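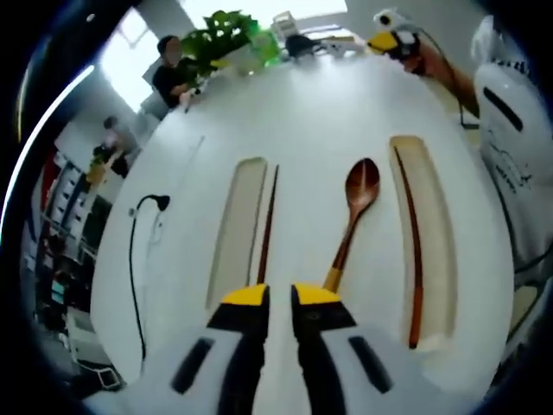 Ticket 1542: duplicate SKUs after catalog import, Kiani storefront

The nightly import from the Grilemton inventory system into the Kiani storefront creates a second copy of some products instead of updating the existing record. Both copies are live, both can be ordered, and stock is only deducted from the newer one. The reporter first saw it in the kitchen category, where items such as beige trays and wooden utensils showed up twice in search with the same title and price. The problem has since been seen in garden and bath. It does not affect every product in a category.

Opened by: Negin Fallahi
Assigned to: Yevhen Moroz
Priority: High
Component: Import / SKU matching
Opened: July 22, 2024

Environment

Storefront: Kiani, production and staging
Source: Grilemton export, CSV, one file per night
Import job: Tukton connector, scheduled at 02:00
Rows per file: 15 header and control rows, then product rows
Batch size: 200

Steps to reproduce

1. Take the most recent export file from the incoming folder.
2. Run the import on staging with default settings.
3. Run the same file a second time without changes.
4. Search the catalog for any SKU that begins with a zero.

Expected: the second run updates existing records and creates none.
Actual: the second run creates new records for SKUs with a leading zero. All other SKUs update correctly.

Comment, Negin Fallahi
Adding what I have from the customer side. Three orders were placed against the old copies this morning. The warehouse has stock for all three so they will ship, but the counts in the storefront are now wrong and I had to correct them by hand. Please do not delete either copy until the orders are closed. The order lines point to the internal product ID and I don't know what happens to them if the product goes away.

Comment, Yevhen Moroz
Deleting a product with open orders sets the order line to "unknown item". The order itself survives but the packing slip prints blank. Nothing will be deleted for now.

I have paused the 02:00 job. Price changes made in Grilemton will not reach the storefront until it is back on. Urgent ones can be entered by hand in the product screen.

Comment, Yevhen Moroz
Reproduced on staging. Log from the second run, trimmed:

INFO batch 1 of 4 start, 200 rows
INFO match key = sku
WARN sku "0048213" no match, creating
WARN sku "0048214" no match, creating
INFO batch 1 of 4 done
INFO total rows 800

The raw file has the zeros in place. The database also has them on the older copies. The newer copies are stored as 48213 and 48214. The lookup compares the full text value, finds nothing under 0048213 on records written by the connector, and inserts. The log prints the value before conversion, so the warning looks as if the SKU is intact at that point. It is converted one step later, at write.

What I can't explain yet is why the original records kept their zeros and still were not matched on the first run.

Comment, Yevhen Moroz
Found the second half. The original records were loaded by hand before the connector was installed, and the spreadsheet used for that load has a trailing space after the SKU. "0048213 " does not equal "0048213". The space does not show in the admin screen. Querying the length of the field returns 8 where it should return 7.

So there are two separate faults:

a) Trailing space on manually loaded SKUs. Causes the first duplicate.
b) SKU column typed as number in the Tukton field map. Causes a new duplicate on later runs.

SKUs without a leading zero were cleaned up last October during the move to the Skallden host. That script only selected values starting with 1 through 9, so the rest were missed.

Comment, Negin Fallahi
Does (b) mean there can be more than two copies of the same product? I see four of one bath mat.

Comment, Yevhen Moroz
Yes. One extra per run since the field map was last edited. The oldest copy is the one to keep. It holds the reviews and the URL that search engines have.

Fix applied on staging

1. Field map: SKU column changed from number to text.
2. Trim enabled on the SKU column, both sides.
3. One-time update to strip trailing spaces from the SKU field in the product table.
4. Merge script: for each group of copies, move order lines to the oldest product ID, copy current price from the newest, set the others to hidden.

Ran the same file three times afterward. Zero inserts on each run. Order lines on the test orders print correctly on the packing slip.

Comment, Negin Fallahi
Checked the kitchen category on staging, one result per item. The bath mat is down to one as well. The three orders from this morning have shipped and are closed. OK to go to production from my side.

Comment, Yevhen Moroz
Applied to production. Backup of the product table taken first and kept on Skallden. The 02:00 job is on again. Hidden copies stay in the database until the next stock count, then they can be removed. Stock quantities were not merged and need to be reloaded from Grilemton with the "quantities only" option.

Status changed: In progress to Waiting for stock reload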